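4. Do empty centers mean anything? The perimeter habit on shared tables

4.1 The claim we set out to test

Much of the recent writing on household order treats the clear middle of a table as a sign of intent. The argument runs like this: people who push their belongings to the edges are keeping a working surface ready, and the amount of open space in the center can therefore be read as a measure of how much they plan to do there. Howells, in the pilot report for the Bernmont households, went further and proposed that the clear center be scored and used as a stand-in for "readiness," a word she did not define and which we have not managed to define for her.

We were doubtful from the start, and the reader should know that. Two of us (Pumphrey and Fernandes) had coded tables for the earlier Vaston survey and had come away with the feeling that the score mostly tracked the size of the table. A big table with the usual amount of stuff on it will have an open middle whether anyone wants one or not. A small table will not. If that is all the score picks up, then a tape measure would do the same job faster and would not need two trained coders.

There is a second problem, which the pilot report mentions only in a footnote. People put things at the edge of a table because the edge is where their hands are when they set things down. The far edge is harder to explain this way, as is a corner that has to be reached across, but even there a wall, a cabinet or the end of a counter gives objects something to be put against. A clear center may be what is left over once all these small conveniences have been satisfied. Calling it a plan gives the household credit for a decision it may never have made.

4.2 Material

The Erneo archive holds 3000 table photographs. Most were useless to us. Many show a meal in progress, and others show so little of the surface that no judgment about the center is possible. We kept 114. A photograph was kept if a large part of the tabletop could be seen, if there were objects on it, and if no one was eating.

The selection was done by Rees, who had not read the pilot report. We would like to say this removed our bias, but he had shared an office with Pumphrey for most of August and can hardly have missed which way the wind was blowing. Dimaculangan went through the rejected photographs afterward and disagreed with 6 of the exclusions. We left those out anyway, as adding them back after the scoring had begun would have been worse than losing them.

None of the photographs comes with an interview. This is the largest weakness of the archive and it is shared by every study that has used it, including those that speak confidently about what the people in these homes were trying to do.

4.3 Scoring

We used the Bernmont procedure without changes, so that any disagreement in the results could not be blamed on the method. The coder first decides whether the middle of the visible surface is clear, partly clear or filled. The coder then notes which sides hold objects, and whether those objects form what Howells calls "stations": small groups that seem to belong to one task, such as making coffee or opening the mail.

The first step gave little trouble. The second was easy except where the table ran out of view. The third was a mess. A mug beside a spoon was a station for one coder and two stray objects for the other. A bowl of fruit was a station for Fernandes when it stood alone and not for Pumphrey under any conditions. Neither could say why. We spent two long meetings trying to write a rule that would settle it and ended up with one that each of us applied differently.

A particular difficulty is the object that holds other objects. Baskets, trays, racks and stands carry their own grouping with them. Pick up a tray with three things on it, put it anywhere in the house, and those three things will still look arranged. The pilot report counts holders of this kind as strong evidence of order on the table. We think they are evidence of order in the shop where the holder was bought, or at most of a choice made once and then forgotten. A mug tree keeps its mugs off the table every day without anyone having to care about the table.

This matters for the clear center too. Ten loose items spread out. The same ten items in a basket take up the area of a basket. If holders are common in a household, the middle will tend to stay open, and the score will go up, with no change at all in how much anyone thinks about the space.

4.4 Reading the photographs again

Once the scoring was done we went back to the photographs marked as clear and asked a plainer question of each: is there anything in it that would look different if the open center were an accident? We had expected this to be a short exercise with a few strong cases at the end of it. It was a long exercise and the strong cases did not come.

Figure 2 is typical of the ones we argued over. Under the Bernmont procedure it is an easy call, with a large open stretch in the middle and things set around the outside. Howells, who kindly agreed to look at it without our scores, called it "about as clear as they get" and pointed to the basket and the mug tree as two stations. Fernandes agreed with her on the first point. Pumphrey asked what task a person performs at a station made up of two corn cobs in a basket, and the question was not answered to anyone's satisfaction. Corn might be waiting to be cooked. It might be there because it looks nice. The basket would sit in the same place in either case. 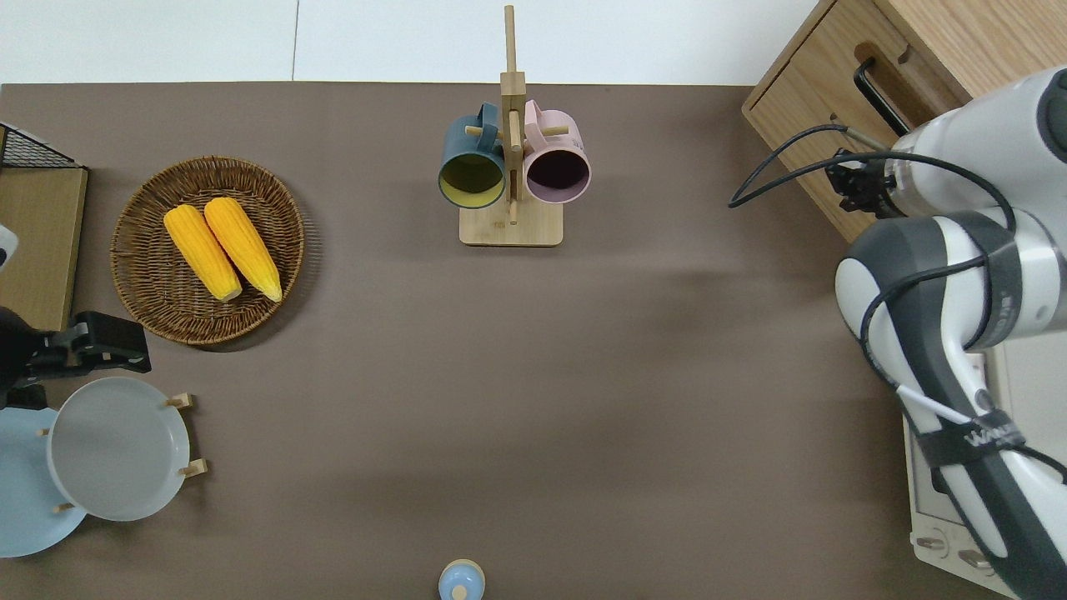
Figure 2. A table coded "clear center" by both coders. The corn basket and the mug stand were each entered as a holder; the drawer cabinet at the upper right was entered as furniture.

The mug stand raises the same doubt from another side. It carries two mugs, one teal-green and one dusty pink, hung by their handles. As a place to keep mugs it does what it is meant to do. As evidence about the table under it, we find it weak. The stand has a flat base and has to go somewhere, and the far side of a tabletop is as good a place as any for a tall thing that people might otherwise knock over. We would expect to find it there in a home that prized open space and also in a home that had never given it a thought.

The cabinet was the only item on which the coders split. Its lower edge overlaps the back of the table in the photograph, and the procedure does not say whether a piece of furniture in that position should count toward the objects on that side. Fernandes first entered it as an object, then changed her mind. With the cabinet counted, the upper right corner is occupied; without it, the coder has to decide the matter on other grounds. The final score is the same under both readings, which could be taken as good news for the procedure. We take it as a sign that the score is not very sensitive to what is on the table.

4.5 What would change our minds

It would be unfair to leave the impression that no evidence could count. Three kinds would. The first is repeated photographs of the same table over several weeks. If the center were cleared again and again after being filled, while the edges stayed as they were, then someone would plainly be doing the clearing, and the pilot report would be right about at least those homes. A single photograph cannot show this. The Erneo archive has almost no repeats, and the few we found were taken within minutes of each other.

The second is the size of the table. Neither the pilot nor our own work recorded it, and in most of the photographs it cannot be worked out afterward. A new collection should measure it at the door. If the score still differs between households once size is allowed for, there is something to explain. If the difference goes away, the matter is closed and we can all do something else.

The third is simply asking. Vaughan's kitchen diaries did this with some success, though with counters and not tables, and the people who kept them gave reasons so varied (the cat, a wobbly leg, a mother-in-law) that any single word like "readiness" looks too small to hold them. It is possible that people are poor judges of why they put a basket where they do. That is a reason for care with what they say. It gives no support to the habit of deciding on their behalf from a photograph.

4.6 Replies from the Bernmont group

Howells has read a draft of this section and objects to it on two grounds. Her first is that we treat holders as if they had no owners. Someone bought the basket, she writes, and someone put the corn in it, and to call this "a choice made once and then forgotten" is to claim as much knowledge of the household as she ever did. This is fair. We have kept the phrase, but it should be read as one possibility among others, and we have no more proof of the forgetting than she has of the intent.

Her second objection is that an imperfect measure may still be useful when many tables are compared. Here we do not agree. Averaging helps when the errors fall on both sides. If large tables and common holders both push the score upward, then adding more photographs will only give a firmer number for the wrong thing – and a firm number is harder to get rid of than a shaky one.

Dimaculangan takes a middle position and has asked that it be noted. He thinks the first step of the scoring is sound as a description and should be kept, that the stations should be dropped, and that the word "readiness" should not appear in any table of results until someone can say what a table that was not ready would look like. The rest of us would drop the score as well, but we have used his version in the next section so that the comparison with the earlier surveys can still be made.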